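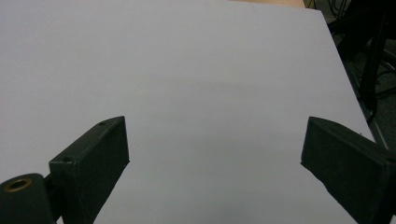 Section 4. Recording a session with the Kilora hand grippers

Read this section before you touch the record button. Reading it afterward is also popular, and costs one session.

4.1 Before the first take

1. Lay the white board on the table and wipe it down. The model will study every crumb with great devotion.

2. Hold each gripper over the board with its fingers fully open. Check the live view on both wrist channels. Both fingertips should be visible at similar height.

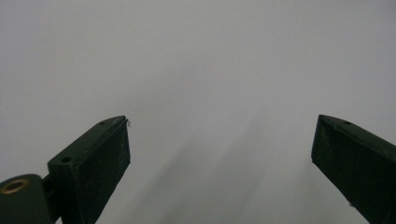
Yiran Meng asks that the open-finger check be repeated after every battery change, and would like it known that she has asked before.

3. Set the session name in Grinari. "test", "test2" and "test_final_real" are already taken.

Note: Soft shadows on the board are fine. Moving the lamp between takes to chase them is a hobby, and should be pursued at home.

4.2 Recording the basket task

4. Place the wire basket toward the left of the board and the cling wrap in the middle. Change the angle of the wrap from one take to the next. People believe they do this at random. They have about three favorite angles.

5. Start recording, wait 2 seconds, then reach for the wrap at an ordinary pace. Keep your bare fingers off the objects.

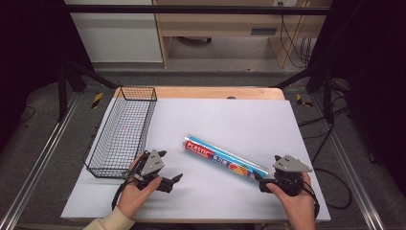
6. Put the wrap in the basket, open both grippers and bring them back over clear board. Stop recording there.

7. Mark the take good or bad right away. If you fumbled and recovered, mark it good and add the tag "recovery". If you fumbled and swore, the same rule applies; there is no audio channel.

Caution: Keep the gripper cables clear of your wrists when you turn your hands. A snagged cable ends the take and sometimes the connector.

4.3 Closing the session

8. Finish with one short take of the bare board, grippers open. Dehghan uses it to line up the two wrist channels.

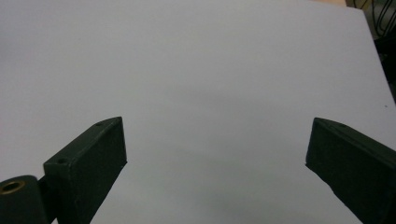
How many takes make a full set?
Aim for 140 good ones. Bad takes stay on the disk but don't count toward the total, however much you suffered for them.

9. Upload to Benach and leave the station on until the progress bar reaches 100. It will rest at 98 for a while. Let it.

10. Hang up both grippers and sign the log. Missing signatures go to Thaddeus Schumacher, who answers in full paragraphs.

Revised May 30, 2023. Replaces the laminated sheet.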